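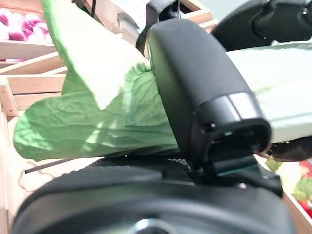
Department of Household and Food Studies, Drindside College

4. What people do with the box once it's home

4.1 The first hour

I went into this part of the study expecting to write mostly about cooking, and I ended up writing mostly about the kitchen floor. That's where the produce lands. Of the 156 households who finished a diary for us, an awful lot wrote some version of "box in, sat by the back door till supper," and I started to look forward to those entries, because people are wonderfully frank about a box they haven't dealt with yet.

A quick reminder of how we got here (the long version is in Section 3). We mailed the diary to around 400 homes on the Brerkard produce plan, which drops off a mixed load of vegetables every Sunday. Kanako Nomura and I then visited 50 of the people who sent theirs back, sat in their kitchens, and asked them to talk us through the last delivery. We didn't ask what they should have done with it. We asked where each thing went first, and where it was now.

Leafy heads get moved fastest. Cabbage and lettuce are bulky, they don't stack, and they take up the shelf where the milk lives, so somebody has to make a decision right away. Several diaries describe a kind of shuffle — milk out, cabbage in, milk back on its side, leftovers eaten early to clear a spot. One woman told us she peels the outer leaves off on the porch so the thing will fit the drawer. Another cuts every big head in half before it gets past the door and gives one half to her sister. I had coded that one as sharing, and Kanako had coded it as storage, and we argued about it through most of a train ride. We left it under both.

4.2 Roots and the long wait

Roots are a different story. Potatoes will put up with nearly anything for a week or two, and people know it, and so they stop seeing them. In the diaries we found 330 entries that mention potatoes at all, and hardly any from the first day say more than "potatoes, same place." The same place might be a garage step, a cold oven, the bottom of a closet, or (my favorite) the trunk of a car that doesn't run.

What changes this is the container. Homes that tip their potatoes into a bag or a deep bin tend to add new ones on top of the old ones, and the ones at the bottom don't come up again until there's a smell. Homes that keep two containers going do something else. They finish one, then fill it, then turn to the other. We came to call this the swap. It came up in kitchens that had nothing in common otherwise, from a retired couple with a proper cellar to four students with one cupboard, and most of them had never given it a name or thought of it as a method. They'd say "oh, I just use the other one."

Wooden crates turned up often among the swappers. Slatted bottoms let dirt drop through, which people either loved or hated depending on whose floor it was, and an empty one is easy to spot from across the room. Figure 3 gives an idea of the type, with potatoes in one crate and nothing in the one next to it. I should say that we also met swappers who used paper sacks, dishpans, and a pair of old drawers from a dresser, and they seemed to get along fine.

My first reading was that the empty crate does the work. It sits there looking empty, and that nags people into using up what's left before the next load shows up.

Figure 3. Potato storage in paired crates. 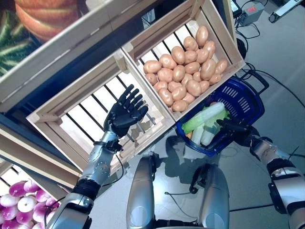
Sevim Erdem, commenting on a draft of this section, thought I had the nagging backward. Her point was that an empty container mostly gets filled with something else, shoes or mail or onions, and that the swap survives only where one person in the home guards the space. She also wondered whether I was hearing from the guards and missing everybody they live with.

I went back through the interview notes with that in mind, and she's at least partly right. In most of the swapping homes a single person did the talking about potatoes, and when someone else wandered into the kitchen they often had no idea there was a system. One teenager had been eating from the wrong crate since July. So I've softened the claim. The empty container seems to help the person who already cares, and I can't say from these diaries that it does much for anybody else.

There's also the question of light, which I had left out of the diary form and wish I hadn't. Open crates in a bright hallway gave some people green potatoes, and they mentioned it only when we visited. Section 5 picks that up along with the onions.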